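Section 4: Running the Pouring Demo on Open Day

I wrote this part of the guide after our last open day at Lappalainen, so it covers the stuff I kept having to explain to people over their shoulder. If you haven't mounted the arm and loaded the Kornari software yet, go back to Section 2 first and come find me later.

Before the doors open

1. Clear the table of coffee cups, badges and leaflets. Visitors will put theirs down anyway — just keep moving them.

2. Run the arm home and back twice with nothing in the gripper. Listen for rubbing on the cables.

3. Put the jar on the table with its lid off, mouth up. Keep the lid in your pocket or you'll be hunting for it at closing time (I was!).

4. Fill the bowl from the supply bag. Don't go to the brim, whatever Anneli Ojala tells you. She likes a big dramatic pour, and she doesn't do the sweeping.

Note: The bowl goes on the left of the jar. The Drarnier pour routine expects it there, and swapping sides means teaching every point again.

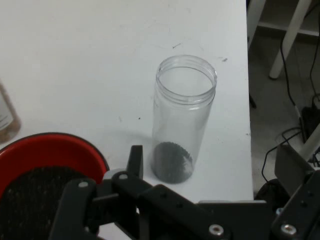
With visitors at the table

5. Say out loud that the arm is about to move, then press Start. I say it every single time, even when it's the same three kids who've been standing there all morning.

6. Let the first pour go at the slow setting. People lean in more when it's slow, and you get a chance to talk about what the gripper is doing.

7. Stop pouring well before the jar gets full. A little in the bottom is plenty to show that the grains landed where they should — and you'll get more runs before you have to empty it.

8. Between groups, press Pause, wait for the green light, and only then tip the jar back into the bowl by hand.

Caution: Never reach for the jar while the arm is live. If a visitor does it, hit the stop button first and be polite second.

Caution: Keep feet and bags away from the cables on the floor. Walk people around to the front of the table if it gets crowded.

If the pour misses

Press Stop, brush up the spill and check the gripper screws with the hex key from the Forkier kit. Snug is fine, so please don't lean on them. Then go back to step 2 and start over.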